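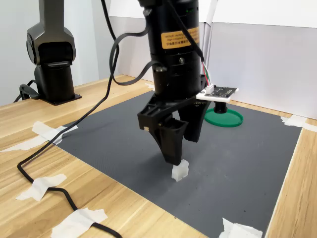

Section 3: Setting up your club and first squad

Before you start, have your club's registration number and the email address you used to buy Flidergate. If your club already has an account from last season, skip to "Carrying over a squad" below.

3.1 Create the club

1. Sign in and choose Clubs, then New Club.
2. Type the club name as it should appear on team sheets. Short names go in the second box and can be up to 30 characters.
3. Pick the league from the list. If your league is missing, choose Other and type it in. You can still run fixtures this way, but league tables will not update by themselves.
4. Enter the home ground. One ground is enough to continue. Training grounds are added later under Venues.
5. Press Save. The club page opens with an empty squad list.

Note: The club name is locked once the first match has been played. Short names can be changed at any time.

3.2 Add players

A squad can hold up to 40 players. Goalkeepers count toward the total.

1. On the club page, choose Squad, then Add Player.
2. Enter first name, last name and date of birth.
3. Choose a main position. Goalkeeper is a separate type from the outfield positions and has its own stats page (saves, clean sheets, penalties faced, distribution).
4. Choose a second position if the player has one. Leave it blank if not.
5. Enter a shirt number. Two active players cannot share a number.
6. Set the status to Active, Injured, Loaned Out or Trial.
7. Press Save and Add Another, or Save and Close after the last player.

To bring in a whole list at once, use Squad, then Import, and choose a spreadsheet saved as CSV. The columns must be in the same order as the entry form. Rows with a missing date of birth are skipped and listed at the bottom of the import report.

Caution: Importing with "Replace current squad" checked removes every player now on the list, along with any match notes attached to them. There is no undo. Export a copy first.

3.3 Goalkeeper settings

1. Open the goalkeeper's page and choose Stats Setup.
2. Under Clean Sheets, choose whether the keeper has to play the full match or only a set number of minutes. The default is the full match.
3. Under Shots Faced, choose On Target Only or All Shots. Most leagues use On Target Only.
4. If you have more than one goalkeeper, set the order on the Squad page by dragging the names. The top name is placed in the starting lineup when you use Auto Fill.

An outfield player who goes in goal during a match keeps his outfield type. Record it from the match screen with Swap Keeper. His saves show up under Match Events and stay out of the goalkeeper table.

3.4 Staff access

There are 3 levels of access: Owner, Coach and Viewer. Coaches can pick lineups and enter match events but cannot delete players. Viewers can only read.

1. Choose Club, then Staff, then Invite.
2. Enter the person's email address and pick a level.
3. Press Send. The link in the email works once.

If the invite does not arrive, check the junk folder, then use Resend. Sending a second invite cancels the first link.

3.5 Carrying over a squad

Clubs that used Flidergate last season can bring players forward with their history.

1. Choose Seasons, then Start New Season.
2. Check the box next to each player who is staying. Players left unchecked move to Past Players and can be brought back from there.
3. Set the season start date. For most leagues this falls in August.
4. Change shirt numbers where needed. Conflicts are marked in red and have to be cleared before you can save.
5. Press Start Season.

Large histories take a while to copy. Our biggest test club had 460 past players and finished in a few minutes - keep the page open until the progress bar closes.

Caution: Finish any open match from the old season first. An open match is closed as a 0-0 draw when the new season starts, and the score then has to be corrected by hand.

Known issue: Clubs moving over from Irnedance may see loaned players listed twice, once at each club. Delete the entry marked Imported and keep the other one. The fix is planned for the next update.

Section revised 16th December by Yichen Song. Fixtures and match day screens are covered in Section 4.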